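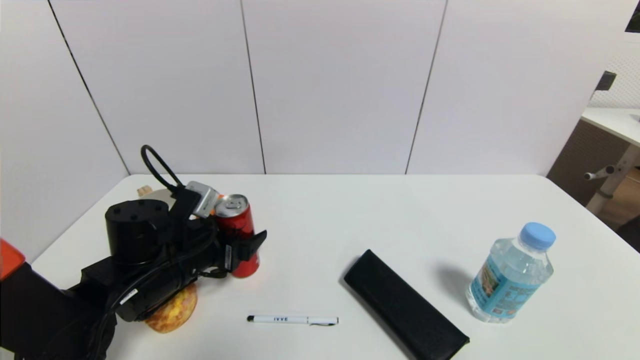 Vashisht

About us

Vashisht fits out shared tables. We supply the white tabletops, the wall panels that go behind them and the everyday bits that people in an office or a school reach for during the day. The business began in a rented unit behind the Stonen hardware store and we still keep our stock there.

Most of our customers run small workplaces, colleges or training rooms. They usually come to us with one room and a short list. We measure up, draw the layout, deliver and assemble. If the walls need doing as well, we put up tall vertical panels in pale grey-white, which keep the colour of the room even and wipe down with a damp cloth.

Our tabletops have rounded edges. We settled on that early and have not gone back to square ones. A table that size gets bumped by hips, bags and chair backs all day, and a square corner chips first.

What ends up on a table

We plan for the things people really put down. A can of drink, a water bottle, an apple for morning tea, a pen, a glasses case. None of these take up much space on their own, but they add up, and a table that looks big in the catalogue can feel small by lunchtime. When we draw a layout we leave a personal strip for each seat and keep it clear of power points and shared gear.

We also sell a few smaller lines. The Horow range covers pens, trays and desk organisers. Fetisell is our label for refill packs, wipes and bin liners, sold by the carton. Both can be added to a furniture order or bought separately.

Some numbers

We have fitted out 167 rooms so far, and more than 40 of those were repeat orders from the same customer. The current catalogue has 245 items. The smallest job we take on is a single table.

Delivery and aftercare

Metro deliveries go out on weekdays. Regional orders are grouped by area, so please allow extra time - we will give you a date when you confirm. Every tabletop can be replaced without replacing the frame underneath. Keep your order number, as we match the new top to the old frame from that.

Visiting

The showroom is next to the warehouse and is open by appointment. You are welcome to bring your own things and try them out on a table. Parking is at the rear, off the laneway.

Page last updated 10 August 2025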